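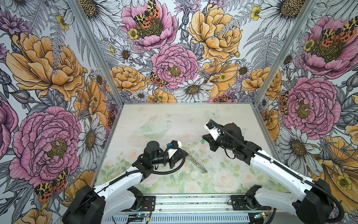

Session 5: Collecting demonstrations with two arms
Module tutor: Roksolana Hutsuliak

Last time we trained on the 204 demonstrations in the Zirdale set and saw the policy freeze whenever the spring lay at an angle it had never met. This week you get to fix that yourselves, and it's my favourite part of the whole module!

Springs and chains are lovely things to learn from. They sag, they swing, they never settle the same way twice -- so each example you record tells the learner something the last one didn't. A rigid block is much less generous.

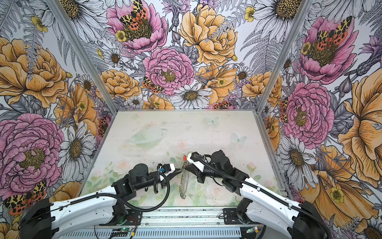
Fig. 5.1 A short metal chain hanging between the two grippers.

What we store for each episode: joint positions for both arms, gripper opening, the camera stream and a one-line task label. Keep labels plain. "Hang spring" is fine, "nice spring one" is not (Murali Poduval spent a whole Thursday cleaning up labels like that).

Before you press record, decide where the object starts, and change it every time. Near the back, near a rail, curled up, stretched out. Vary which arm goes first as well. 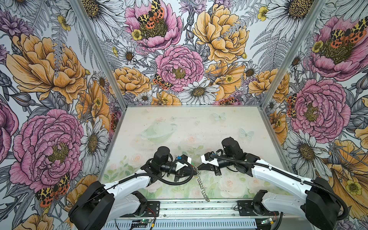 Move at a steady pace and don't stop to think halfway through. Long pauses get copied too, and the policy will happily learn to dither. If you fumble and recover, keep the episode and tag it "recovery" -- these are gold. If you fumble and give up, tag it "failed" and leave it in the folder.

For next week: bring the total to 277, then retrain with the same settings as before. Read chapter 5 of the Dandell notes, up to action chunking.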